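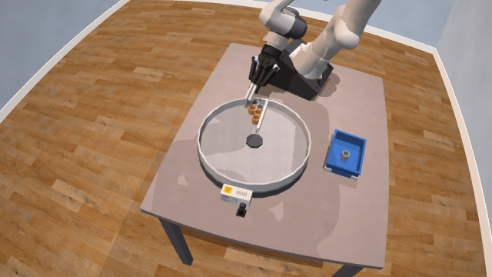 A robot arm does not know what a job is. It has motors, and each motor can be told to turn to a certain angle. If you want the arm to pick something up, somebody has to supply all of those angles, in the right order, at the right speed. One way is to type them in. Another way is to show the robot what to do, and that is the subject of this page. Our practice job is a sorting job set up inside a computer simulation. A round tray holds orange cylinders and gray cylinders, and a blue bin stands beside it with one gray cylinder in it. The white arm works from above with its gripper pointing down. A person can do this kind of sorting without thinking about it. Explaining it to a machine takes longer.

What is a demonstration?

A demonstration is one complete run of a task, done by a person through the robot and recorded from start to finish. The person decides what happens. The robot moves, and the computer saves the details.

Engineers call the person giving the demonstration the operator. The operator can guide the robot in two main ways.

Way 1: Guiding by hand

Some arms can be switched into a mode where the motors only hold up the arm's own weight. The arm then feels light. The operator takes hold of it near the wrist and moves it through the job, the same way a teacher might hold your hand while you learn to write a letter. This is called kinesthetic teaching. "Kinesthetic" (say kin-es-THET-ik) means having to do with the feeling of movement.

Every joint in the arm has a sensor inside it. The sensor measures how far the joint has turned. While the operator pushes the arm, the computer reads all of the sensors and writes down the numbers.

Guiding by hand is easy to learn, but it has a drawback. The operator's own arms and body may block the camera. It also cannot be done in a simulation, where there is no solid arm to hold.

Way 2: Remote control

The second way is called teleoperation. "Tele" comes from a Greek word for "far." The operator does not touch the robot. The operator moves a controller, and the robot follows.

There are several kinds of controllers:

A game controller, with sticks for direction and a button for the gripper.

A handheld controller that is tracked in space. When the hand goes left, the gripper goes left.

A leader arm, which is a small copy of the robot. The operator bends the small arm, and the large one (the follower) bends to match.

Teleoperation works with a real robot in the same room, with a real robot in another building, and with a simulated robot on a screen. The Luren trainer, used in the activities on this site, is the last kind. It is controlled with a leader arm called Irik. The simulated arm has the same joints as a real one, and the simulated cylinders can tip, slide and fall.

What gets recorded

Luren takes a reading 40 times every second. Each reading has these parts:

The angle of every joint.
How far open the gripper is.
The command the operator is sending.
A picture of the table.
The time.

A good demonstration of moving one cylinder might last 25 seconds. To find the number of readings, multiply:

40 readings per second x 25 seconds = 1000 readings

That is a long list for one cylinder. It has to be long, because the spaces between readings matter. If the computer only saved where the arm was at the start and at the end, it would not learn that the gripper must go up and over the wall of the tray before it travels sideways.

One cylinder, step by step

Suppose the rule is "gray cylinders go in the bin." The operator breaks the job into stages.

Approach. The open gripper moves until it is over a gray cylinder.

Lower. The gripper goes straight down. The fingertips must pass on either side of the cylinder. If a neighbor is standing too close, a fingertip can land on top of it.

Grasp. The fingers close. If they close too early, they may push the cylinder over.

Lift. The arm goes up until the cylinder is higher than the wall of the tray.

Carry. The arm swings over to the bin.

Release. The fingers open, and the arm backs away.

The second stage causes the most trouble for beginners. When cylinders are grouped together, there may be only one or two angles at which the fingers will fit. The operator turns the wrist to find one of them. A cylinder at the outside of a group is usually the better one to take first.

From recordings to learning

A recording can be played back. The arm will repeat the same movements exactly. This works only if every object is in exactly the same place as before. Move one cylinder by the width of your thumb and the gripper may close on air.

To handle changes, the computer needs many demonstrations with the objects in different places. A learning program compares them and looks for a connection between what the camera saw and what the operator did next. After training, the program looks at a new picture and works out a movement of its own. This method is called imitation learning.

The Serrano practice set, which comes with Luren, has 127 demonstrations of cylinder sorting. In some of them the operator misses, backs up and tries again. These were kept on purpose. A program that has seen only perfect runs has no information about what to do after a mistake.

What makes a poor demonstration?

Long pauses. If the operator stops to think, the program may learn to stop as well.

Jerky motion. Sudden movements are hard to copy and can knock things over.

Changing the rule. If gray cylinders go in the bin in one run and orange ones go there in the next, the program gets two different answers to the same question.

Try it without a robot

You will need 2 people, a blindfold, a bowl, a box and a few empty thread spools or corks. Put the spools in the bowl.

One person is the robot. The robot wears the blindfold and uses only a thumb and one finger. The other person is the operator and may say only these words: left, right, forward, back, up, down, turn, open, close, stop.

Move one spool from the bowl to the box. Write down every command the operator gives. Then put the spool back in a slightly different place, and have the robot follow the written list with no new commands. Note the step at which it goes wrong.

Words to know

Demonstration: one recorded run of a task.
Gripper: the part of the arm that holds things.
Joint: a place where the arm can turn or bend.
Operator: the person guiding the robot.
Teleoperation: controlling a machine without touching it.

Next page: How Mendamine Plans a Path Around a Wall

Page last updated September 14, 2019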